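Giving up the car, seven months in

I sold the car in April. I had meant to write about it a month later, then at three months, and both times I decided I hadn't learned enough yet. Seven months seems like long enough.

The car was fine. It had a dent in the rear door from a parking garage post and a heater that took most of my commute to do anything. What pushed me was the insurance renewal, which went up again, and a repair estimate that came in the same week. I put both pieces of paper on the kitchen counter and left them there for a few days. Then I called Radek Paulík, who had once offered to buy the car for his daughter, and asked if he was still interested. He was. He picked it up at 7 in the evening and I walked back inside with a check and a snow brush I had forgotten to give him.

My commute is now the 39 bus. It stops two blocks from my apartment and lets me off across the street from work. Door to door it takes 11 minutes longer than driving did, if the bus is on time. In the morning it usually is. In the evening it bunches up, so that you wait a long while and then two come together, the first one packed and the second one nearly empty. I have learned to let the first one go.

Groceries were the part I worried about most. I used to do one big trip every other week and fill the trunk. Now I go twice a week with a backpack and one tote bag, and I buy what I can carry. I eat more fresh food this way and I run out of things more often. Cat litter was a problem. I tried carrying it on the bus once and won't again. I get it delivered now, two bags at a time, and the delivery fee annoys me every time even though it is much less than a tank of gas.

The money is simple enough. Gas, insurance and my parking spot together came to a little over $400 a month. I spend less than a quarter of that on bus fare, the litter delivery and a rental car when I need one. I have rented four times. Three of those were to see my mother, who lives where no bus goes, and one was to move a bookcase. Renting takes some planning. You have to get to the counter before it closes and you have to bring the car back full, and the gas station nearest the return lot charges what it likes.

What I miss is being able to leave a place when I want to. When Kalliopi had people over for dinner in the summer, I was looking at my phone by nine to see when the last bus was. I ended up getting a ride home with Peter, who lives nowhere near me. I don't like asking for rides, and I have had to get a bit better at it. I bring something when I do, usually coffee beans. 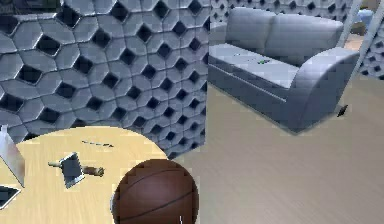
Issue 11

I also have evenings at home that I didn't have before. With a car I would run out for one thing after supper and come back an hour later with five. Now if I don't have it, I don't have it, and I sit on the sofa and read. I got through a long history of canal building that had been on my shelf for years. It was pretty good up to the middle and then there was a great deal about bond financing.

Winter is the next question. The stop has no shelter and it faces the wind. I bought better boots and a hat that covers my ears. Decha at work has taken the bus for years and told me to get the kind of gloves that let you use a phone, so I did, and they work about half the time.

A couple of people have asked whether I'll buy another car. I don't know. If my mother needs more help than she does now, I probably will, and I'd look for something small and used. For the moment I have renewed my bus pass and let the parking spot go to a neighbor down the hall, who was very glad to have it. I still have the snow brush. Radek says he'll come by for it before the first storm.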